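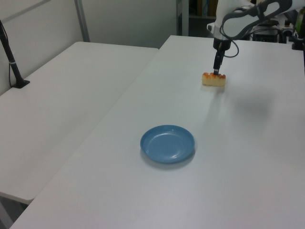 Walero opened its currency dealing floor to small business clients on Thursday, and I went along because we pay two suppliers in dollars and I wanted to know how the rate on my invoice is arrived at. The morning began in a side room with a talk on forward contracts. The speaker asked us to think of a blue plate and a piece of cake on a white table: the cake is the dollars you will need in June, and a forward fixes today what you will pay to have it on the plate. It was basic, but the room followed it.

At 10 we were taken through to the dealers. It was quieter than I had expected. Most of the orders come in by screen, and the phones are kept for larger clients. The smallest forward they will write is 4,000 dollars, lower than the minimum at Mirura, where we bank now. The spread was shown next to each quote, and the dealer I sat with explained that it widens just before central bank announcements.
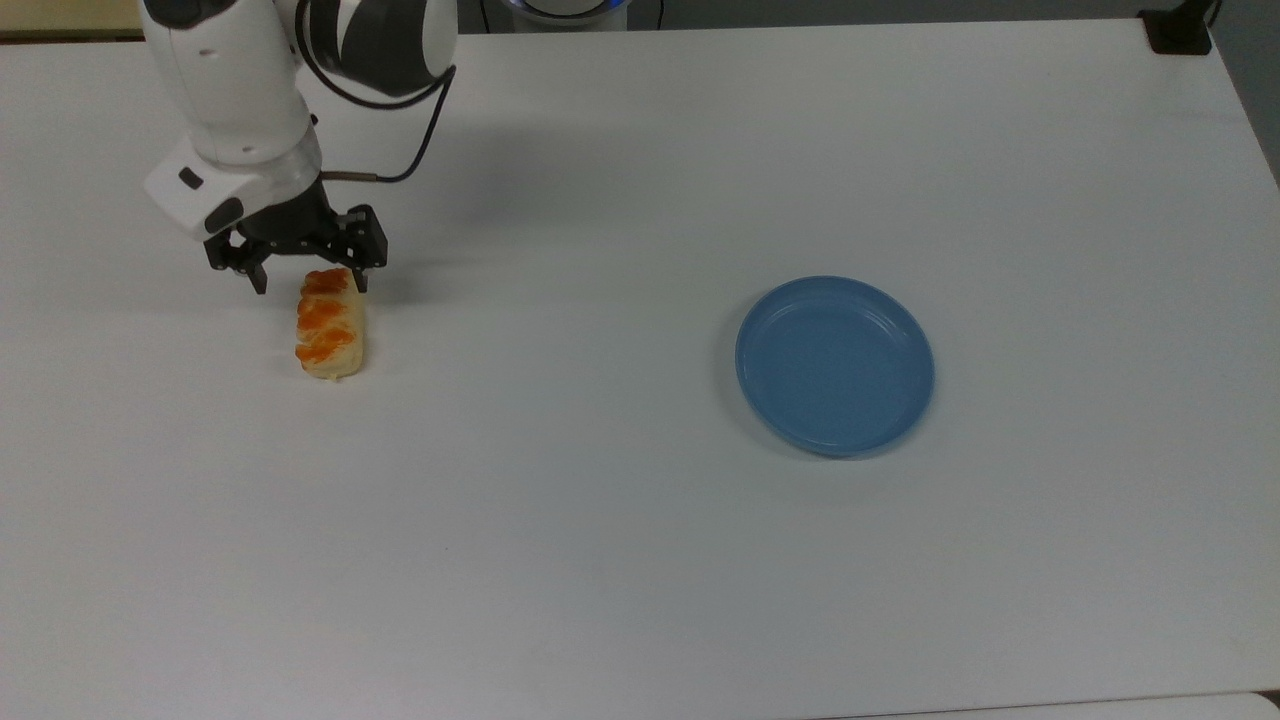
Seyoum, in a comment sent after the visit, said the deposit on a forward ought to have been covered too, as a sharp move in the rate can mean being asked for more money halfway through. I have written to Walero for their terms on that and will compare them with Mirura's before the next invoice is due.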